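Switched from bags to loose leaf over winter and kept notes, so a short thread on what I've learned. Mostly black tea, a bit of oolong at the end.

First order was the breakfast blend from Nornlow. Small broken leaf, brews fast, goes bitter if you leave it past five minutes. Fine with milk. I wouldn't drink it without.

Second was a single-estate black from Gebreyes. Bigger leaf, lighter colour in the cup, a bit of dried apricot. It cost $22 for a small tin and I've been rationing it.

Water matters more than I expected. Ours is hard and leaves a film on black tea. A jug filter got rid of most of it - the flavour is cleaner too, especially with the Gebreyes.
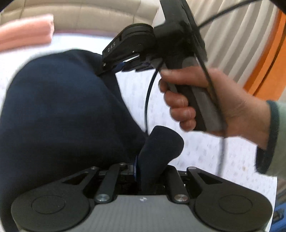 On storage: keep it away from the stove. I had the Nornlow in a glass jar on the shelf above ours and by November it tasted like cardboard. The same tea in a tin in the pantry was still good.

Weighing beats spoons. A teaspoon of broken leaf and a teaspoon of big twisted leaf are very different amounts. I use 8 grams for the big pot and adjust from there.

Someone asked about baskets versus balls. Basket, every time. The leaf needs room to open up and the balls are a pain to rinse out.

Also tried the Bemia oolong. Floral, slightly buttery, no milk needed. I got four decent steeps out of one lot of leaf, the third being my favourite. Would buy again.

Didn't like their smoked one. Smelled like a campfire and so did the cupboard. Gave it to my neighbour, who puts it in a marinade.

For anyone working out costs, a 1000 gram bag of the Nornlow has lasted me over 22 weeks at one pot most days. Cheaper than the bags I was buying at the supermarket.

Next on the list is a Darjeeling, if I can find one that isn't mostly dust. Suggestions welcome, preferably from shops that post to regional addresses.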